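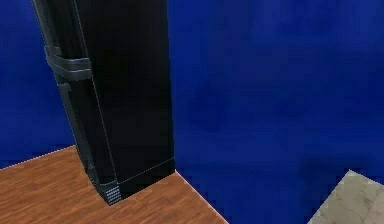 Servicerobotik im Haushalt, Begleitblatt zu Einheit 8
Regeln und gute Praxis beim simulierten Öffnen von Gerätetüren

1. Geltungsbereich

Das vorliegende Begleitblatt gilt für alle Übungsgruppen, die im Praktikum mit der Simulationsumgebung Narkside arbeiten. Es ergänzt die Laborordnung und ersetzt sie nicht. Behandelt werden Aufgaben, bei denen ein Manipulator eine Kühlschranktür, eine Schublade oder eine Schranktür öffnet und wieder schließt. Für Versuche am realen Aufbau Ojeda ist zusätzlich die Sicherheitsunterweisung nachzuweisen.

2. Begriffe

Als Szene wird die Gesamtheit der geladenen Geometrien einschließlich Boden, Wänden und Geräten bezeichnet. Eine Episode umfasst den Zeitraum vom Zurücksetzen der Szene bis zum Erreichen einer Abbruchbedingung. Griffgeometrie und Kollisionsgeometrie sind getrennt zu betrachten: Ein Griff, der in der Darstellung plausibel wirkt, kann im Kollisionsmodell vereinfacht sein oder fehlen.

3. Prüfung der Szene vor dem ersten Lauf

3.1 Die Szene ist zunächst ohne Manipulator zu laden und aus mindestens zwei Blickrichtungen zu kontrollieren.

3.2 Steht ein Gerät nahe an der Kante der Bodenfläche, so ist zu prüfen, ob seine Standfläche vollständig aufliegt. Der farbige Hintergrund jenseits des Bodens besitzt in der Regel keine Kollisionsgeometrie. Mobile Plattformen dürfen diesen Bereich nicht als befahrbar einplanen; die zulässige Fläche ist in der Konfigurationsdatei ausdrücklich zu begrenzen.

3.3 Bei Kühlgeräten mit zweigeteilter Front sind die obere und die untere Tür als eigene Gelenke zu führen. Anschlagseite, Drehachse und Öffnungswinkel werden für jede Tür gesondert protokolliert. Von der Lage des einen Griffs darf nicht auf die des anderen geschlossen werden. Ein quer liegender Bügel verlangt eine andere Greiferorientierung als eine senkrechte Griffleiste.

3.4 Lüftungsgitter und Sockelblenden gelten als Sperrflächen. Kontakte mit ihnen werden als Fehler gewertet, auch wenn die Episode im Übrigen erfolgreich verläuft.

3.5 Dunkle, matte Oberflächen liefern bei bildbasierter Griffdetektion häufig wenig Kontrast. Die Detektion ist daher unter wenigstens drei Beleuchtungseinstellungen zu erproben. Treppenförmige Kanten in der Darstellung sind zu vermerken — sie können die Kantenerkennung verfälschen.

4. Grenzwerte im Praktikum

Für die Übungen wird die Handkraft am Griff auf 40 N begrenzt. Wird der Wert überschritten, ist die Bewegung anzuhalten und die Episode als abgebrochen zu kennzeichnen. Ein automatischer zweiter Versuch innerhalb derselben Episode ist nicht zulässig. Die Grenzwerte sind Festlegungen dieses Kurses und dürfen nicht als normative Werte zitiert werden.

5. Protokollierung

Zu jeder Versuchsreihe gehören Szenenversion, Startwert des Zufallsgenerators, Reglerparameter und Abbruchgrund. Abgebrochene Episoden verbleiben im Datensatz. In der Auswertung des Vorgängerkurses (Projekt Kistari) fehlte bei 19 von 51 Episoden der Startwert; die betreffenden Läufe ließen sich nicht reproduzieren und wurden von der Bewertung ausgeschlossen.

6. Übertragung auf den realen Aufbau

Ein in der Simulation freigegebener Ablauf wird am Aufbau Ojeda zuerst mit verminderter Geschwindigkeit und bei geschlossener Schutzeinhausung gefahren. Eine Person bleibt während des gesamten Laufs am Not-Halt. Reibung, Dichtungskräfte und Spiel im Scharnier sind neu zu bestimmen — die Werte aus der Simulation dienen nur als Ausgangspunkt.

7. Abgabe

Das ausgefüllte Prüfprotokoll und die Konfigurationsdatei sind bis Ende Dezember im Kursbereich Zoltside abzulegen. Gruppen ohne vollständiges Protokoll nach Abschnitt 3 erhalten keinen Termin am realen Aufbau.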